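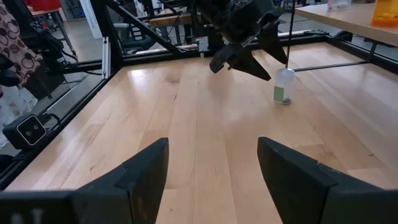

Fidelina Benavides räumt seit 13 Jahren anderer Leute Hausapotheken auf. Angefangen hat sie bei Buschmann in der Beratung, inzwischen macht sie es auf eigene Rechnung. Wenig Zeit heute, sie muss gleich weiter. Also kurz.

Erste Frage, wohin mit dem Zeug? «Nicht ins Bad. Zu feucht, zu warm.» Küche über dem Herd — auch nicht. Lieber ein kleines Bord im Flur oder Schlafzimmer, so hoch, das Kinder nicht drankommen. Alles stehend, Etikett nach vorn, Grosses an den Rand. «Wer suchen muss, kauft doppelt.» In einem Haushalt hat sie im September 62 Packungen aussortiert, fast alle abgelaufen.

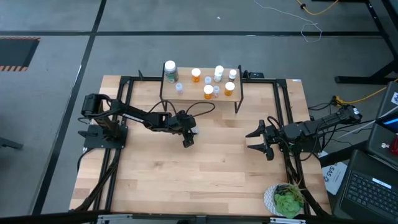 Jozefína Hudec sieht das mit dem offenen Bord anders, bei ihr komme alles hinter eine Tür mit Schloss, schon wegen der Enkel. Benavides nickt. Mit Kindern im Haus: abschliessen, keine Diskussion.

Und umfüllen? «Bitte nie.» Tabletten bleiben in der Originaldose, mit Beipackzettel. Zwei angebrochene Dosen vom selben Mittel auch nicht zusammenschütten, sonst stimmt das Datum nicht mehr.

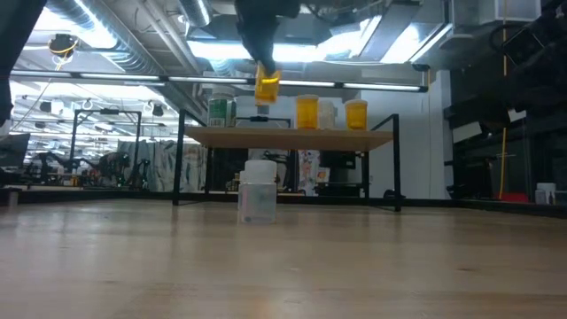
Beim Einräumen geht sie immer gleich vor. Alles runter, abwischen, prüfen, dann einzeln zurück. Die orangen Dosen sehen sich nämlich zum verwechseln ähnlich, wenn sie nebeneinander auf dem Bord stehen, die mit dem grünweissen Etikett am linken Ende findet man dagegen sofort. Ihr Trick: Name gross auf den Deckel, wasserfester Stift. Dauert 3 Minuten. Und wie oft das Ganze? «Zweimal im Jahr reicht.» Jacke an, nächster Termin.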